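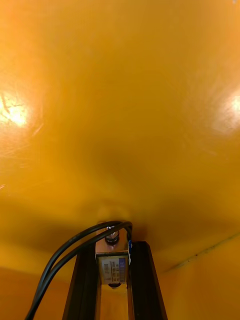
Hadgu has added wrist-camera recording to its Flimodon hand-guiding kit, and the first set of demonstrations made with it has been released to registered users. The set holds 236 demonstrations of a single job, wiping down the inside of glossy moulded housings, all led by hand by operators at the Clorkmont workshop. Glare was the main difficulty in preparing the recordings. On a curved orange-yellow surface the lights show up as two bright patches, one to the left and one to the right, while the area nearest the gripper falls into shadow. Exposure is now fixed at the start of each demonstration and stays the same until the arm is released.

In hand-guided mode the operator holds the arm above the wrist and moves it through the job at working speed. Joint positions, gripper opening and contact force are stored together with the camera stream. A demonstration can be paused and picked up again, but it cannot be edited afterwards; faulty ones are deleted whole.

Remote control is also supported. The operator works from a desk with a small leader arm, and the larger arm copies its movements. Clorkmont staff found this slower for work inside deep housings, where the leader arm gives no feel for contact, and used it for only 2 of the trial jobs. Force feedback on the leader arm is planned but has no release date.

A second set, covering the fitting of edge seals, is being recorded at Drostska and should be ready in October. It is expected to hold 420 demonstrations, split between hand guiding and remote control so that the two methods can be compared on the same parts.

Users of Flimodon version 3 can install the recording module from the normal update page. Earlier versions will not read the new files. Existing demonstrations made without a wrist camera remain valid and do not need to be converted.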